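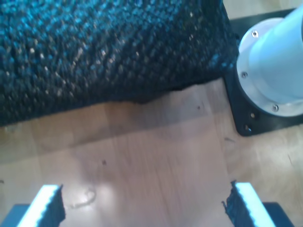 The letter from Mekarus Water came on Sat 27 December and said Yannick Hervieu had used 300 gallons more than he had any right to.

He called the number. A recording thanked him for his patience, of which he had 45 minutes' worth.

"It's your tier, sir," said the woman who finally picked up. "You went into the Curkow band in May."

"I was in Ilta in May. The house was empty."

"Then that would be your empty-house usage."

He asked what an empty house drank. She typed for a while. Toilets, mostly, she said – one bad flapper could run all month and never raise its voice.

Yannick carried the phone down the hall and lifted the lid off the tank. It was hissing softly, like an aunt who has been told something in confidence.

"Is there a form?" he said.

"There's a leak credit. You'd need the receipt for the part."

The part was 6 dollars at the hardware store. The credit, when it arrived, was for $1.08, and came with a leaflet on how to read his bill. He read it in the bathroom, with the door open, listening.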